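Das Tuch

Als ich in den Keller kam, stritten sie schon über den Deckel.

»Der rollt nicht«, sagte Aiguo Jia. »Der liegt.«

»Der liegt, bis Dalta ihn anfasst«, sagte Merle, »und dann rollt er.«

Dalta war der linke Arm. Der rechte hieß Vison. Die Namen hatten sie im Juni vergeben, in der ersten Stunde der AG, noch bevor irgendjemand wusste, wie man einen Servomotor kalibriert, und seitdem klebten sie an den Maschinen wie alte Spitznamen. Wer »der linke« sagte, zahlte zwanzig Cent in die Kasse. Von der Kasse hatten wir den Anspitzer gekauft.

Ich war die Jüngste und durfte seit 2 Wochen an die Steuerung. Vorher hatte ich Kabel gebunden. Ich habe sehr gern Kabel gebunden, das muss ich dazusagen, es war die schönste Arbeit, die ich bis dahin in einer Schule bekommen hatte! Aber die Steuerung, das war etwas anderes. Man schob den Regler ein winziges Stück, und drüben bewegte sich ein Ellbogen, der einem nicht gehörte.

Die Aufgabe für den Ghanem-Pokal hieß in diesem Jahr »Haushalt«. Mehr stand nicht im Reglement, außer den Maßen der Kabine und der Zeit: 94 Sekunden pro Durchgang, dann Pfiff. Jedes Team legte seine Gegenstände selbst fest. Wir hatten lange geredet und uns dann für alles entschieden, was Merles Großmutter für schwierig hielt. Glas, weil es durchsichtig ist. Einen runden Behälter, weil er runde Behälter hasste, jedenfalls behauptete sie das von Dalta. Und Stoff, weil Stoff nie zweimal gleich liegt.

»Fang mit dem Tuch an«, sagte Aiguo. »Nur greifen und halten. Links mache ich.«

Ich setzte mich hin. Meine Hände waren kalt, der Keller wurde erst geheizt, wenn oben das Orchester probte. Aiguo führte Dalta nach hinten zum Deckel, langsam, so wie er alles machte, und ich dachte an nichts mehr als an den schwarzen Greifer am Ende von Vison und an das hellblaue Stück Stoff.

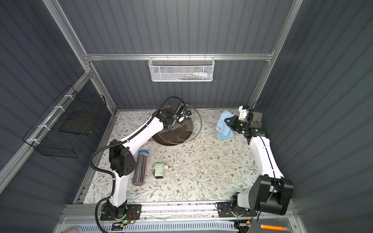

Stoff ist doch bloß Glückssache, meinte Merle, den greift man einmal richtig und danach zwanzigmal in die Luft.

»Dann greifen wir eben einundzwanzigmal«, sagte ich.

Aiguo lachte. Er lachte selten, wenn er steuerte.

Ich hatte in der Nacht davor wach gelegen und das Tuch in Gedanken gefaltet. Von der Ecke her, von der Mitte her, mit geöffneten Fingern von oben, mit fast geschlossenen von der Seite. In meinem Heft standen 29 Versuche, ordentlich nummeriert, und hinter den meisten stand »weg«. Das hieß: gerutscht. Hinter Versuch siebzehn stand »fast« und dahinter ein Ausrufezeichen, das ich am nächsten Morgen peinlich fand und trotzdem nicht durchgestrichen habe.

Das Geheimnis, wenn es eines war, lag in der Falte. Ein glattes Tuch bietet einem Greifer nichts an. Man muss es zuerst ein wenig schieben, bis es sich aufwirft, und dann den Wulst nehmen und nicht die Kante. Ich hatte das bei meiner Mutter gesehen, die jeden Lappen so aufhob, ohne hinzuschauen, ihr ganzes Leben lang — und ich hatte dafür mehr als 1220 Zeilen Protokoll gebraucht.

»Kamera am Handgelenk«, sagte Aiguo. »Schau nicht in die Kabine. Schau da hin, wo er hinschaut.«

Also zog ich den Bildschirm heran. Die Kabine verschwand aus meinem Blick, der Keller auch, und Merle, die auf der Heizung saß und mit den Absätzen gegen die Rippen klopfte. Es gab nur noch Blau und die Ranken auf der Folie, die wir gemeinsam ausgesucht hatten, vier zu drei Stimmen, gegen die Karos.

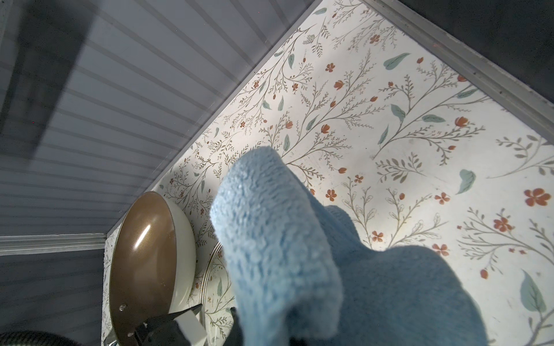 Ich hielt die Luft an, als könnte mein Atem bis in den Greifer reichen. Schließen, ein Stück. Noch ein Stück. Die Stromanzeige des Motors kletterte und blieb stehen, und ich nahm den Finger vom Regler, ganz vorsichtig, wie von einer schlafenden Katze.

»Halten«, sagte Aiguo.

»Ich halte.«

Merle hatte aufgehört zu klopfen. Sie zählte leise mit, auf Deutsch bis zehn und dann, ich weiß bis heute nicht, warum, auf Französisch weiter. Oben begann das Orchester, zuerst die Celli, und in den Rohren knackte es, weil nun die Wärme kam.

»Vingt-neuf«, sagte Merle. »Trente.«

Ich schrieb mit der linken Hand in mein Heft, schief und viel zu groß: Versuch dreißig. Dahinter schrieb ich »da«.

»Und jetzt«, sagte Aiguo und rückte seinen Stuhl näher an meinen, »legst du es wieder hin. Und dann das Ganze mit Pfiff.«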